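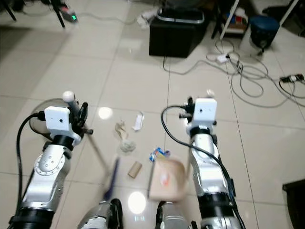 The Clarnden grip-slip fault was a recurring failure in the control software of the Akyol two-arm service robot, first recorded at the Prenau test site in December and closed by a software revision the following year. It caused a gripper to lose its hold on a long-handled tool without reporting the loss, so that the arm went on with its motion as if the tool were still in place. Floor sweeping was the task most affected. In a typical arrangement one arm holds a brush by the upper end of a long thin handle, with the brush head well below it near the floor, while the other arm holds a piece of cardboard toward which litter such as paper scraps, a snack wrapper or a cardboard tube can be moved. Resistance at the brush head therefore acts on the two-finger gripper through the full length of the handle.

Cause

Grip state was judged from finger position alone. When a handle turned between the fingers, the gap between them did not change and the software continued to report a secure hold. The wrist force reading was recorded but was not used in the check. Review of 3419 sweeping strokes at Prenau found 78 in which the handle had turned, and 5 in which the tool was dropped.

Incidents

Two of the drops were classed as safety events. In the first, the brush fell across a power cable and the arm continued its stroke with an empty gripper, striking the opposite arm at the wrist. In the second, the handle became wedged between the arms and the drive current rose until the overload cutout tripped. No injuries were reported in either case. The fault was initially logged as operator error, an entry that was later withdrawn.

Correction

Ewan Munro of Posdale, which maintained the control software, traced the fault to the grip check and proposed that the wrist reading be compared with the expected load throughout each stroke. A mismatch now stops both arms and leaves the grippers closed. The revision was released on 2024-09-16. Units with the older wrist sensor cannot run the comparison and remain limited to reduced stroke speed when handling long tools.

See also

Slip detection
Protective stop
Two-arm manipulation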